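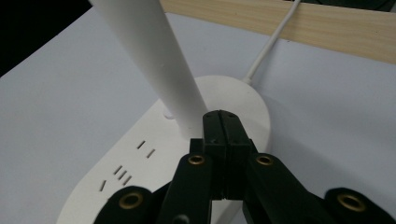
Our budget for the Ashby bench started at 3,000 dollars, a number we picked before we had looked up the price of anything. The first draft gave nearly all of it to grippers and arms, with a line at the bottom called "misc." that was supposed to cover the rest of the physical world. Koen Kuipers crossed out "misc." and made us write down what was in it. Power went first. A white strip with a pole standing up out of it takes up a fair bit of tabletop, and its cable has to run off somewhere too, so we now list power by the space it needs as well as by price. We also price outlets per bench, which felt silly until we added up the chargers.

Quotes

We asked two suppliers. Clukard sent a full quote in 3 days, with spare fingertips priced separately and shipping hidden on page two. Zorum sent a brochure. After a reminder they sent the same brochure again — a newer edition, to be fair. We went with Clukard for planning purposes and left a column open for Zorum in case they ever fill it.

What we cut

The second arm is gone, along with the rolling cabinet. We kept the spares, which come to 11 percent of the total and were the only item everyone agreed on. Replacement screws are in there too — roughly 32 dollars for a box that should outlive our degrees.

Still open

The Wodilitz lab may lend us a bench in June, which would free up the furniture money. We have not spent it yet, except in conversation. The revised sheet is due 24th December, and Koen has asked that it contain no line called "other" either.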